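What Is a Border Between Two Countries?

A border is a line where one country stops and the next one begins. On a map it is easy to find. On the ground you may walk over it and see only grass.

Let us take two small countries, Skalora and Drorkatora. Between them goes a river with the name Siko. Long ago the two governments agreed that the middle of the river is the border. They wrote this in a treaty. A treaty is a promise between countries, written on paper and signed by both.

But rivers move! After many years of floods, the Siko went to a new place, and 62 farms were suddenly on the other side of the water. Did these families now live in a different country? Skalora said no. Drorkatora said yes. This is called a border dispute.

What can countries do when they have a dispute? First, they can talk. People who do this work are called diplomats. They meet, they look at old maps, and sometimes they talk for years. If talking does not help, both countries can ask a court to decide. Judges from other countries read all the papers and listen to both sides.

Skalora and Drorkatora chose the court. The judges used a map that was 90 years old, and they said the farms stay in Skalora. Now 2 bridges join the two sides, and people cross them every morning to go to work — they only show a card to the guard. 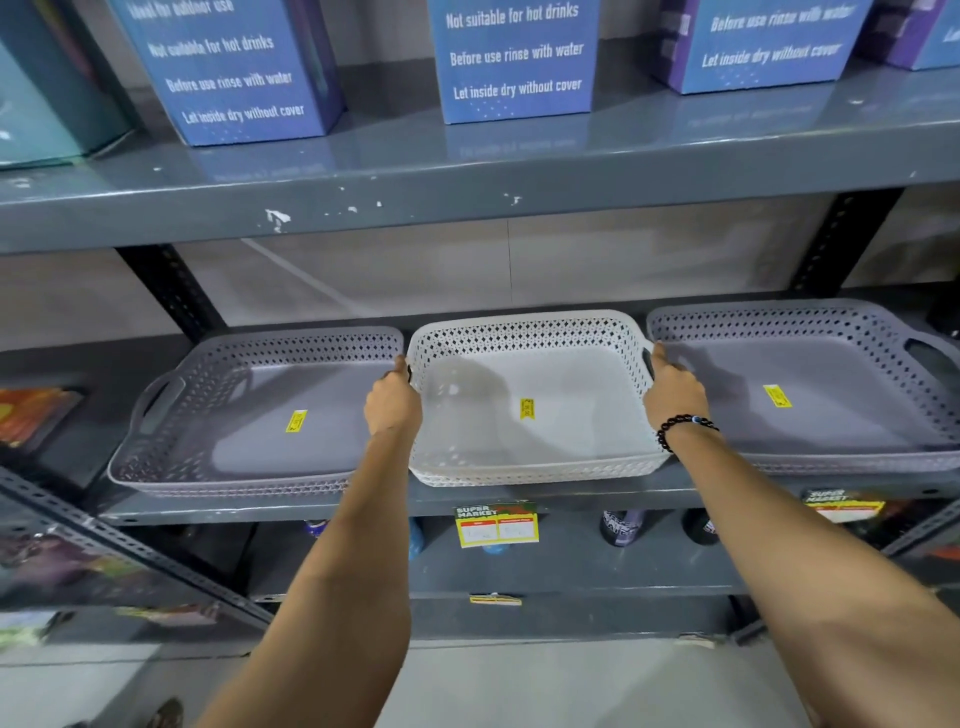

Who owns the water in a border river?

Usually both countries share it. They make rules about fishing, boats and how much water each one can take for its fields.

© Sukprasert Learning Pages | Contact us | Back to top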